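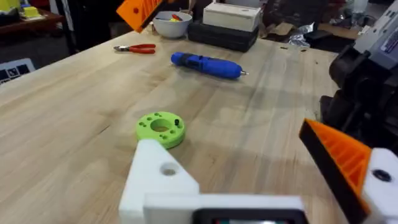

Sealing a collage before painting over it?

Posted by Foley, 2019-03-30

I've started doing mixed media pictures of the harbour at Brustbridge, mostly old bus tickets and map scraps stuck down with acrylic on top. The first couple went fine but on the latest one the paper has bubbled up all along the rooftops and I could cry. It's 200 gsm watercolour paper taped to a board. Do I need to seal the scraps before I paint, and is there any way to rescue this one? I've got a show in a café coming up and I was counting on it!

Lendik

Yes, seal it. I brush matt medium on the back of the scrap AND on the paper, press it down from the middle outwards, then another thin coat over the top and leave it overnight. For the bubbles you've got, slit them with a craft knife, work a bit of medium in with a small brush, then baking parchment and a pile of heavy books. I've saved loads that way, though map paper can be a pig and sometimes you just have to paint a chimney over it. I'd go up to a heavier paper too, or use board.

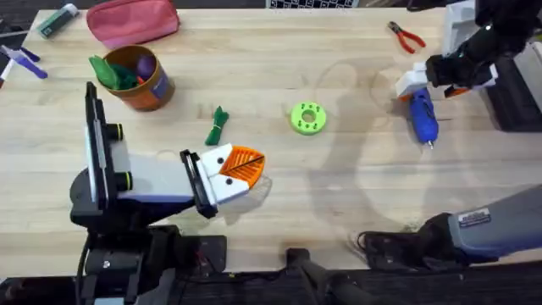 Orange ribbed piece on the left, blue glue gun on the right.

Clondier

I just use PVA, never had a problem. Mine are only little ones though, 6 inches or so.

Foley

Thanks both! Slit the worst one tonight and it's under the books now. Will try board for the next.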